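Chapter 4
Where the Spring Goes: Groundwater and the Hillside Village

If you have ever stayed with a grandparent in the hills, you may remember being sent out with a jug before breakfast, and being told which spout to use and which one to leave for the animals. Most of us learned about springs that way, long before we met the word "aquifer," and it is a perfectly good place to begin.

Let us take Nikascombe, a village of 88 households on a long, east-facing slope. For as long as anyone there could remember, it drew its water from two springs above the upper fields. Then one March the higher spring slowed to a trickle, and by planting time the families below were sharing a single pipe.

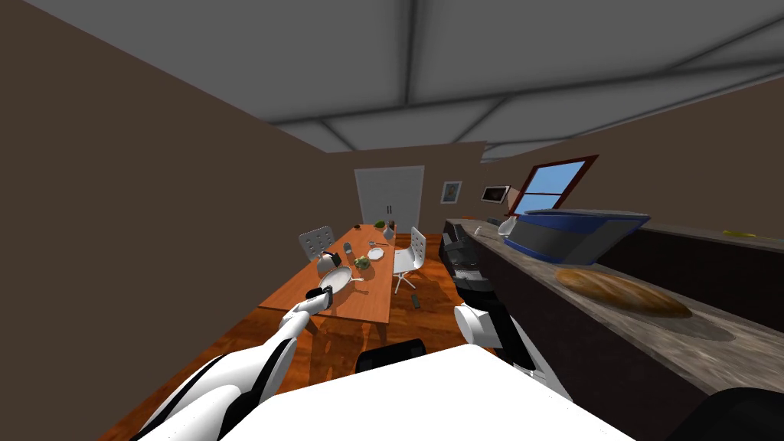 People had their theories, of course. Some blamed the new road, some blamed the pine trees, and a few of the older farmers said the spring was simply tired. When the hydrologist Orysia Stelmakh came up from Cirham to have a look, she spent her first two mornings listening to all of them – and she was glad she did, for nearly every theory had a grain of truth in it.

A spring is the place where underground water meets the surface. Rain falls on the slope above, soaks through soil and cracked rock, and travels downhill until something stops it, often a layer of clay. The land that feeds a spring in this way is called its recharge area, and it may lie a good distance from the spring itself.
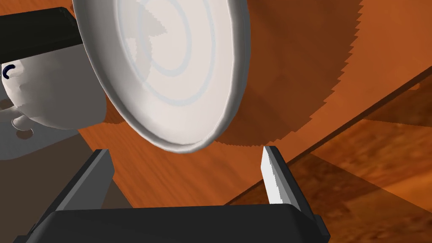
Figure 4.1 A plate with a raised rim, over a wooden table.

At Nikascombe the recharge area turned out to be an old pasture at 1,278 meters, packed hard by years of grazing. Rain ran straight off it and down the road ditch. The village dug 159 shallow trenches across the pasture, following the contour of the hill, so that the water would have time to sink in. They also fenced off the wettest corner and let the grass grow back.

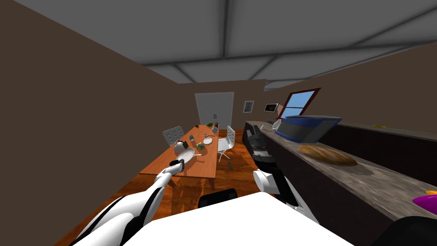

We will return to those trenches in Section 4.3, where you will learn to work out how much rain one of them can hold. Before that, we need to spend a little time with soil – what it is made of, how water moves through it, and why a handful from the forest floor feels so different from a handful off a footpath. Please bring a small jar of soil from somewhere near your home to the next lesson. Garden soil is fine, and so is the dusty stuff from beside the road.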